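Keeping Bread Past the Second Day

Bread has two enemies in my kitchen, mold and staling, and most of the advice you get for one makes the other worse. Seal a loaf in plastic and it stays soft right up to the afternoon it turns green. Leave it out in the open and it will never grow a thing, and you could shingle a roof with it.

I bake one loaf a week and buy another from the Letwood bakery when I'm feeling lazy, so I have had plenty of chances to get this wrong.

Let it cool first. All the way. A loaf that goes into a bag warm steams itself, and the crust you worked for goes the way of wet cardboard. Two hours on a rack is the minimum for a big round one. Yes, the smell is terrible to sit through. Go mow something.

For the first day, do almost nothing. Stand the loaf cut side down on a board, or put it in a basket with a clean dish towel over the top. Linen is nice, cotton works, and terry cloth leaves fuzz on the crust that you will be eating for the rest of the week.

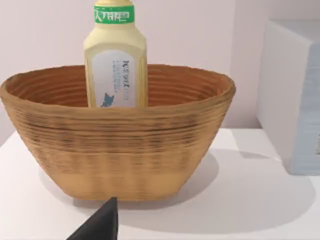
A coiled basket with flared sides. Shake the crumbs out now and then.

Day two is when the towel stops being enough. Paper bag inside a loosely closed plastic bag is the best I've found. The paper takes up the damp and the plastic slows the drying. My mother-in-law swears by a stick of celery in the bag, and her bread does stay soft, and it does taste of celery.

Do not put it in the refrigerator. Bread goes stale faster in there than it does on the counter, and it picks up the flavor of whatever onion you forgot about. The exception is a real August heat wave, when you get to choose between stale and furry. I choose stale, and make toast.

The freezer is another matter. Slice first, then freeze. I cannot say this loudly enough to the person in my house who froze a whole sourdough and went at it with a bread knife at 6 in the morning. Lay the slices in the bag with every other one turned a quarter, and they'll come apart without a chisel. Squeeze the air out. A loaf frozen the day it was baked is good for a month or two, after which it tastes mainly of freezer.
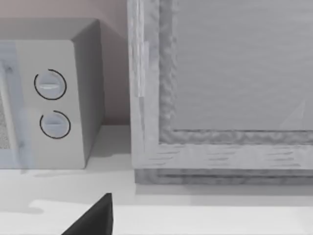

Reviving a stale loaf is a job for the oven, and I will defend that to anyone. Run the whole loaf under the tap for a second, crust only, and give it six minutes or so at 350. It comes out crackling, and you have until supper to eat it, as the trick works once. The microwave is for single slices and people in a hurry. If yours is the kind with two round knobs, one above the other, learn which is which before you trust it with a dinner roll. Wrap the roll in a damp paper towel and give it ten seconds. At twenty it is chewy. At forty you can play hockey with it.

Past reviving, there's still plenty to do. Cube it and dry it for croutons, or grate it on the big holes for crumbs. I keep the crumbs in a jar in the freezer door and add the heels as they turn up. Bread pudding wants stale bread, and French toast does too. If there's mold on it, out goes the loaf, including the half that looks fine. Scraping is for hard cheese.

Wipe out whatever the bread lives in every couple of weeks, with a cloth and a little white vinegar, and let it dry with the lid off. Old crumbs are where the next green patch gets its start.
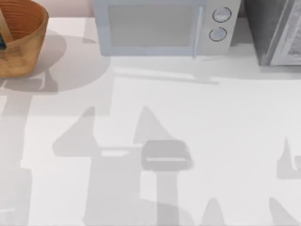

Arif Herath wrote in to say I'm wrong about the towel. He keeps his loaves in a plain cotton pillowcase, folded over twice at the open end, and gets four days out of a rye before it needs toasting. He also wanted it known that rye keeps longer than white anyway, so I shouldn't go comparing.

I tried the pillowcase. It got me an extra day on a wheat loaf, and it's easier to wash than the bread box. Use one without fabric softener on it, and tell the rest of the household before it ends up back on a bed.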